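Flultach Watch Roll, 3 slot
by Manar
In stock. Ships Monday to Friday

Color: Tan / Black / Moss (moss back in January)
Price: $80
Add to cart | Add to wish list

The roll people keep asking us for. Holds three watches, closes with one snap, fits in a carry-on side pocket. Waxed canvas outside, soft brushed cotton inside. No zipper. We had a zipper on the old one and it scratched cases, so it's gone.

Second batch. First batch was 300 and went faster than we planned for, sorry to everyone who got the back order email twice. This run is 900 so there should be plenty.

What changed from the first one
- Pillows are firmer. Old ones went flat after a few months
- Snap moved in a little so it doesnt sit on top of a crown
- Divider flaps are taller, watches can't knock together
- Stitching on the end panels is doubled

Size
Rolled, 7 inches long. Will take most cases, including chunky dive watches, but measure first if yours is on the large side. Small bracelets can slide on the pillow. Order the slim pillow set if you have a small wrist, same price as the regular set.

Care
Brush off dirt when dry. Damp cloth for marks, cold water, no soap. Do not put it in the washer. Do not put it in the dryer either. Canvas will crease and get lighter along the folds, this is normal and not a fault. Re-wax once a year or whenever water stops beading.

Storing plastic and resin watches
We get a lot of mail on this one. Short version: keep them out of the sun. Clear plastic can go yellow, and a window sill is the worst spot in the house for it. Wipe with plain water, let dry, put away. Don't leave a resin band pressed against dyed leather for weeks, color can move from one to the other. The cotton in the roll is undyed for that reason.

Stand or roll? Stand for the one you wear daily. Roll for travel and for the ones in the drawer. Plenty of people have both. 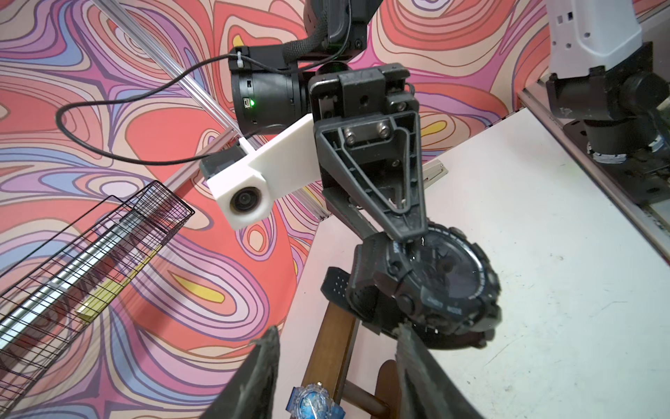
Watch stand, dark brown varnished wood

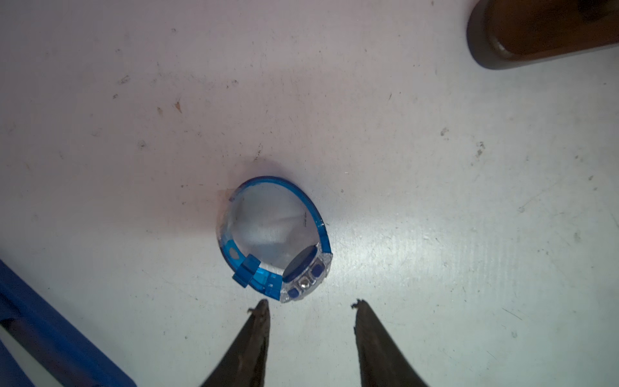
See-through blue plastic band

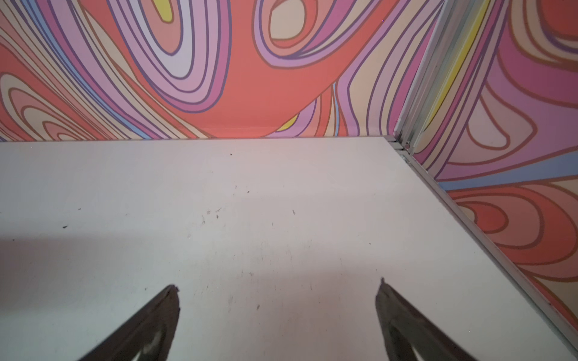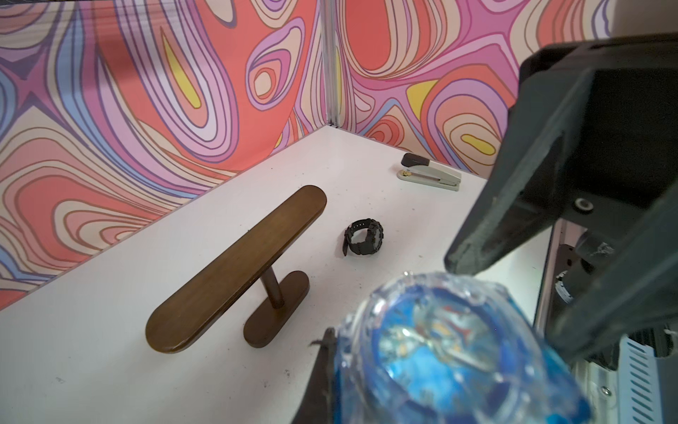

Batteries. If a quartz watch is going in a drawer for a long time take the battery out or have a shop do it. An old cell can leak and then the module is done. Automatics can just stop, set them again when you need them.

Shipping
US orders go out in two business days. Everywhere else, allow longer and check what your customs office charges, we can't guess it for you. Gift wrap is free, tick the box at checkout. Notes are handwritten so please keep them short!!

Returns
30 days, unused, tags on. Monogrammed rolls can't come back unless we got the letters wrong.

Reviews

Jhair Ríos
5 stars
Got the black. Took it on two trips so far, no marks on anything. Snap is stiff at first.

Rosário Bragança
4 stars, 2021-09-26
Nice roll, good canvas. Smells of wax for the first week. Would buy a five slot if you made it.

Reply from Manar: the five slot is being sampled now. Leave it by an open window for a day or two, smell goes.

Also from us
Raden canvas wax, small tin
Fonseca spring bar tool, with spare tips
Slim pillow set

Questions on an order, use the contact form and put the order number in the subject line. We anwser in the morning mostly.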